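Home builds > Arms and grippers > Two-finger gripper on a budget arm, is the wrist camera worth it?

Page 1 of 1

stobie_pole
The Dronberg arm is finally bolted down in the shared workshop and I've moved on to the gripper. Two fingers, black metal plates, blue pads at the contact edges. Wrist cam sits behind them looking forward. Total so far is $1,896 including the Nordin controller, and that's with the second-hand power supply.

Before I put more into it I'd like a few opinions. The Jarnent kit page says the wrist camera "transforms" soft object handling. I have my doubts. Half of what I've seen from other people's builds is a finger filling the bottom of the picture and the thing you want to look at hiding behind it. Has anyone got numbers, or even a fair comparison with a fixed camera on a post?

gumleaf_cnc
No numbers from me. I had a wrist cam for most of last year and took it off in December. The cable was fouling on joint five and I was spending more time on the cable than on the arm. Fixed camera, good lamp, done.

I'd also be wary of anything on that kit page. They quote the payload with no gripper fitted.

stobie_pole
Yeah, I noticed the payload thing after I'd paid. Classic.

tinny_and_torque
Gumleaf's cable problem is a cable problem. Run it through the hollow wrist or put a loop on the forearm with a bit of velcro and it goes away. I don't think you can blame the camera for that.

The fixed camera loses sight of the object every time the arm goes in front of it, and that's always the moment you care about. You can put two on posts, but then you've got two calibrations that go out whenever somebody bumps the bench. In a shared shed that's every arvo.

gumleaf_cnc
Hollow wrist on a Dronberg? The bore is full already. I've had mine apart.

tinny_and_torque
Forearm loop, then. I did say "or".

bench_seat_ute
I'm with the sceptics on this one. I read the whole Drirkari build log, all the way through, and there isn't one place where they say how many grasps they tried. It's "works well on plush" and "handles soft goods nicely", then a clip of one good pick. One pick tells me nothing. Show me 100 in a row with the failures left in and I'll listen.

And plush is the easiest thing going. It squashes, it has heaps of friction, and if you're off to one side it still goes in. Try a wine glass.

stobie_pole
That's fair, and I'm guilty of it as well. I've been using a plush for bring-up precisely because I can't break it. Posting what I've got from the wrist so we're all arguing over the same thing.

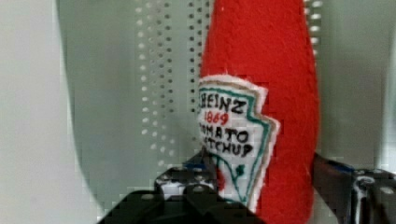

Adelaide, 18/05/2026

stobie_pole
So that's the plush sauce bottle between the fingers, from the wrist. You get the 1869 in full and HEINZ nearly so, but KETCHUP has lost its front letters and the left finger is sitting over part of the pickle at the bottom of the label. Compression is ordinary too, have a look at the blockiness around the red. I've got the bitrate turned down to keep the Nordin happy.

What I can't decide is whether any of that matters. I don't need to read the label, I need to know where the edges are.

gumleaf_cnc
Well, the finger is where I said it would be. How would you tell from that whether it's a firm hold or just resting between the pads? I can't.

tinny_and_torque
You wouldn't tell that from a post on the other side of the bench either. You'd want motor current or a sensor in the pad. Different question.

What I do see is both contact areas in one view, blue edges and all. Blue on red is about as easy to segment as it gets. I'd call that useful.

bench_seat_ute
Blue on red is easy, sure. Put a navy sock in there and see how the blue edges go. This is what I mean about test objects. Everyone picks something bright and squashy with a nice outline, and then the write-up says "general household items".

Not having a go at you, stobie. You've at least put up a plain grab and not a highlight reel.

stobie_pole
None taken. The sock test is a good idea and it's going on the list.

Does anyone know if the Jarnent bracket lets you tilt the camera? Mine has a fixed angle and I reckon a few degrees would get the left finger down out of the label.

flyscreen_dave
Long-time reader, first post in this section. The older Jarnent bracket had a slotted hole and you could tilt it. The current one doesn't. I filed mine out to a slot and put a star washer behind it. It held for a few weeks and then crept, so I've gone back to the fixed hole with a printed wedge under the camera. The wedge hasn't moved.

Redo your hand-eye calibration afterwards, obviously. I forgot and drove a finger into the bench.

gumleaf_cnc
A printed wedge, a filed bracket, a recalibration and a dented bench. And this is the pro-camera side of the argument?

flyscreen_dave
I didn't say I was on a side, mate.

tinny_and_torque
What did you print it in? PLA on a wrist next to a warm motor would worry me.

flyscreen_dave
PETG. The motor never gets that hot on mine, but I run it slowly.

stobie_pole
I'll try the wedge. If it's rubbish I've lost an evening.

Plan is to do 300 grasps with the wrist camera and 300 with the fixed one, same objects, same lighting, failures logged by hand on a sheet taped to the bench. Plush, sock, a tin of something, and a plastic tumbler standing in for the wine glass. If the wrist cam isn't clearly ahead it's coming off and going in the classifieds.

bench_seat_ute
Shuffle the order. If you do all of one and then all of the other, you'll have got better at setting up the objects by the second lot and whichever camera went last will look good.

Also decide now what "clearly ahead" means and post it here before you start.

stobie_pole
Shuffled, agreed. Let's say ten percentage points on picks that survive a lift and a five-second hold.

gumleaf_cnc
Ten is generous, but all right. My money's on the post.

tinny_and_torque
Mine's on the wrist for the sock and a draw on the tin. What did the arm cost without the controller, by the way? I'm seeing $1,884 for the bundle now and that's with the controller in the box.

stobie_pole
So I've paid twelve bucks extra for the pleasure of buying it in bits and going early. Good to know.

bench_seat_ute
Does the bundle come with a power supply?

tinny_and_torque
Listing says yes. Photo says no. I'd email them first.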